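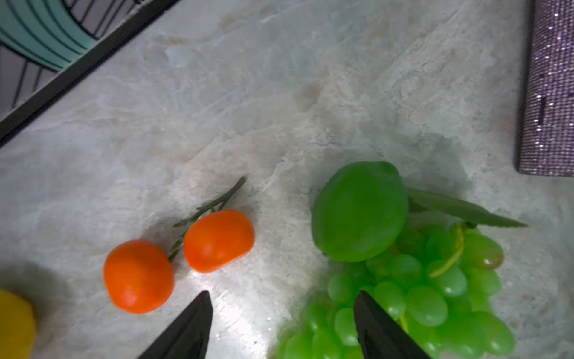 Open day at the Udmont running injury clinic, Dellasstead

Quick notes, typed on the train so excuse spelling. Got there just after 9, queue already down the ramp. Free tea. Parking hopeless, 60 spaces and a farmers' market next door.

1. Gait lab

Best bit of the morning. Treadmill, pressure mat, big screen. Uthai Chuensuk runs it, been a podiatrist long enough to have seen every shoe fad twice. Had me jog four minutes in my old Proniers, then barefoot. Landing heavy on the left heel, which I sort of knew. He wouldn't sell me an insole. Said come back if it hurts. 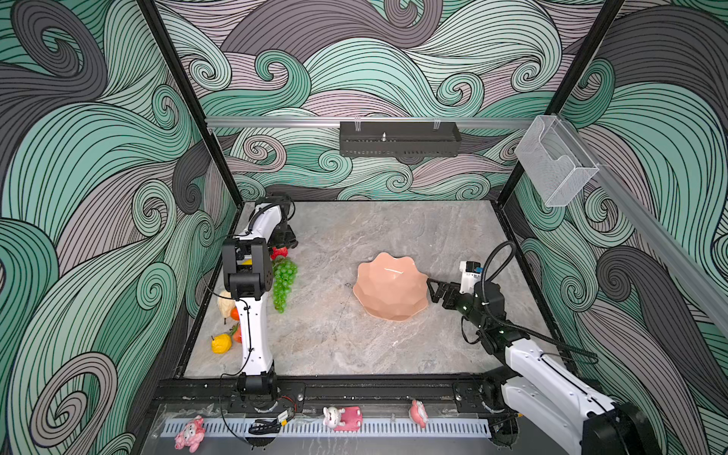

2. Bone scan room

Tiny. Shoes off, foot in the machine, no waiting. Leaflet says 1077 heel scans done last year, most of them runners with shin or foot pain. Didn't get a print-out, printer jammed. They're going to email it. 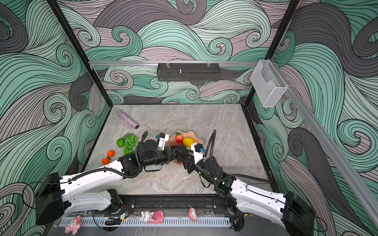

Issue 4

Talk upstairs at 11, Aroha Pryor on tendon pain. Room too warm, good talk. Main points as far as I could scribble: dont stop completely, load it slowly, calf raises every other day, a bit of ache allowed but not if its worse next morning. Someone asked about ice. She shrugged.

Handout was decent. Two pages, large type, no adverts apart from the Rojanasak tape lot on the back who'd paid for the

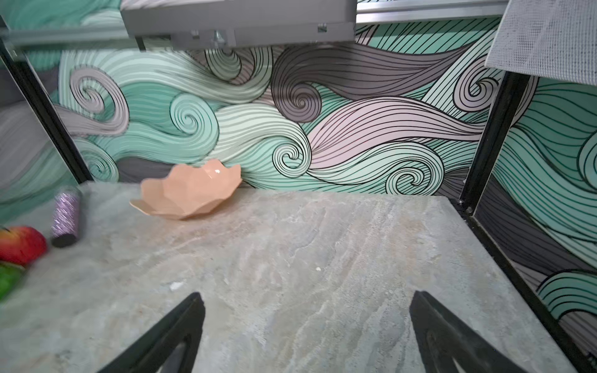 biscuits. Tried their tape at the stall. Sticks well, hurts comming off.

Missed the pool tour, full by 10. Book ahead for that. Physio MOTs are £200 with the scan included, steep I thought, though the woman behind me signed up on the spot.

Next one's in October. Take the bus.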